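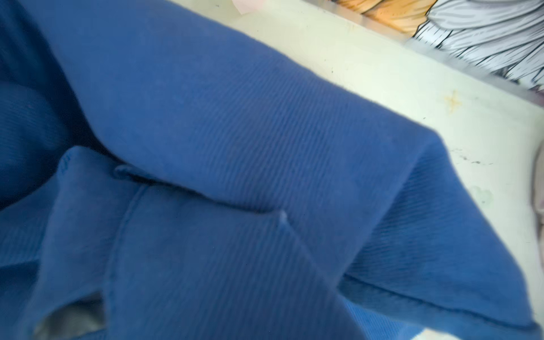 Vol. 30, No. 2, page 47

Wanted: people to walk the Nandska marsh and write down what is there

The Nandska Marsh Survey is looking for walkers for its fall season, which starts in September and runs until the boardwalk ices over. You do not need a degree. You do need to be able to stand still in wet socks and tell the truth about what you saw, including when you saw nothing.

I will say at the start that I have doubts about surveys like this one. I have run it long enough to earn them. A good many wildlife counts are sold to the public as science and handled afterward like souvenirs. People go out, have a nice morning, turn in a sheet, and the sheet goes in a drawer. Two seasons ago we had 229 sheets, and when Vasanthi Wickramasinghe went through them for the water district she could use fewer than half. The rest had no start time, or no route, or listed birds that have never been within 500 miles of us. If you join, we would like yours to be in the usable half.

What the work is

You get one of the marked routes between the Velton landing and the old pump road. You walk it at first light, twice a month, at the same pace each time. You stop at the numbered posts and wait five minutes at each. You write down every marsh bird you see or hear, the water level on the nearest gauge, and whether anyone has been through with a boat or a dog. Then you go home. Most routes take under three hours. The Grukadik loop takes longer when the water is up and has a stretch with no phone signal.

Please do not guess at rails. Everybody wants to have heard a rail. "Unknown, called twice from the reeds" is a perfectly good entry and I will think more of you for it.

What we can and can't offer

There is no pay. Mileage is paid for up to 30 miles each way if the form reaches Nanna Juhl by the end of the month. She does not take late forms and I have stopped asking her to. We lend out waders, though the small sizes go fast, and a paper map. There is an app called Maeng that some of the walkers like. It drains a phone battery in the cold and has twice placed me in the middle of the channel, so you will fill out the paper sheet whether you use it or not.

I am also not going to promise that your records will save the marsh. The brochure says they will, and I did not write the brochure. The refuge has heard our numbers on the spring drawdown every year and has changed the schedule once. Ruaridh Guthrie, who handles our side of those meetings, thinks better records would get us further. Maybe. He has been right before.

Clothing

Long sleeves, long pants, something on your head. Bright colors are fine in spite of what the birding magazines tell you. We tried a season of asking everyone to wear drab and I could find no difference in the sheets. We did have a harder time finding a man who had sat down behind the dike with a bad ankle.
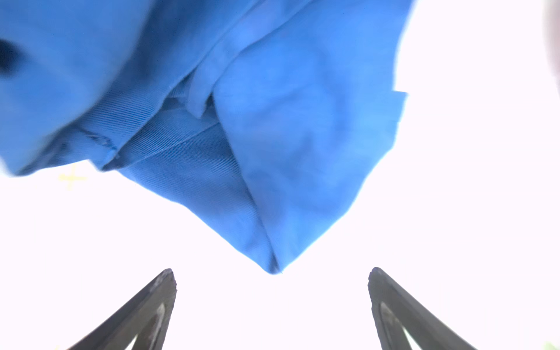

Blue cloth in bright light.

Who should apply

Adults who can walk four miles on uneven ground and get themselves to a trailhead in the dark. Teenagers may come with a parent who is also signed up. Dogs may not come. If you can only do weekends, say so, and we will try to pair you with someone who can't. If you are hoping mainly for photographs, the public overlook is open all day and has a bench.

New walkers do a practice morning with Khang Hoàng before they get a route. He will walk behind you and keep his own list, and afterward the two of you compare. People find this uncomfortable. It has done more for our records than anything else we've tried, the app included.

We ask you to commit to the full season. A route walked four times and dropped is close to useless to us, and we would sooner leave it empty than give it to someone who may quit in October.

How to apply

Write a short letter, by mail or left in the box at the Velton landing, to Unnur Ingvarsson, Nandska Marsh Survey. Tell us where you live, which mornings you have free, and about one time you were sure of something outdoors and were wrong. No résumés. Letters are read in August and everyone gets an answer, though it may be no. Route maps are posted inside the landing shelter, to the left of the tide table.

U.I.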